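Clulach reorganiza bancada de amostras e abre laboratório didático a 163 alunos

O Centro de Formação Clulach concluiu, em dezembro, a reorganização da sala de amostras do seu laboratório didático, que passa a receber 163 alunos dos cursos técnicos de análises e de controlo de qualidade alimentar. A intervenção abrangeu a arrumação dos suportes, a identificação dos tubos e a revisão das regras de utilização das bancadas.

Segundo a direção do centro, o espaço mantinha uma disposição anterior à criação do segundo curso, com material distribuído por armários de três salas diferentes. A preparação de uma aula prática obrigava, em muitos casos, a deslocações repetidas entre pisos, e os tubos de ensaio eram guardados juntamente com material volumétrico de outra natureza. Com a nova organização, os suportes ficam reunidos num único local, junto das superfícies onde são utilizados.

"Pretendia-se que um aluno do primeiro ano conseguisse preparar a sua bancada sem depender de quem já conhece a casa", afirmou Clodagh Nic Giolla, coordenadora pedagógica do laboratório. A responsável acrescentou que o trabalho decorreu fora do horário letivo e que nenhuma aula prática foi cancelada.

O centro adquiriu 785 tubos com tampa de rosca, fornecidos pela empresa Plidari, e 40 suportes novos. Os suportes de madeira já existentes foram mantidos em serviço, após verificação do estado dos encaixes, e continuam a ser usados nas sessões de iniciação. Os de plástico transparente destinam-se sobretudo às aulas em que é necessário observar o conteúdo dos tubos sem os retirar do lugar.

As tampas seguem agora um código de cores comum aos dois cursos. O vermelho identifica as amostras de referência, o laranja as amostras em análise e o azul os tubos de controlo preparados pelos próprios alunos. O código foi afixado à entrada da sala e consta do caderno de laboratório distribuído no início do semestre.

Éabha Mac Carthaigh, técnica responsável pela sala, explicou que a escolha de tampos brancos para as zonas de manipulação permite detetar derrames e resíduos com maior facilidade - uma recomendação que constava do relatório interno do ano anterior. As mesas de madeira permanecem na sala e servem de apoio à escrita e à pesagem.

As novas regras determinam que os tubos sejam transportados sempre tapados e na posição vertical, que os suportes não fiquem encostados ao limite da mesa e que cada grupo confirme a lista de material antes de abandonar a bancada. O material danificado deve ser entregue à técnica de serviço, com indicação do número do suporte.

A sala Dunne, contígua ao laboratório, será objeto de uma intervenção semelhante no próximo semestre, com prioridade para os armários de reagentes. O calendário dos trabalhos será comunicado aos formadores pelos canais habituais.

Os pedidos de utilização do laboratório por turmas externas devem ser dirigidos à secretaria do Centro Clulach, com indicação do número de participantes e do material pretendido. As sessões para turmas externas realizam-se no período da tarde, a partir das 14h30.

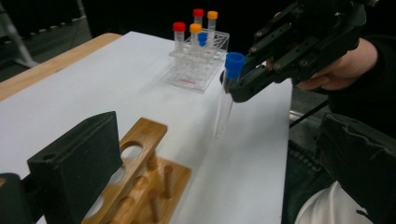
A secretaria confirma as marcações por escrito e envia, com a confirmação, uma cópia das regras de utilização da sala, que deve ser devolvida assinada pelo docente acompanhante.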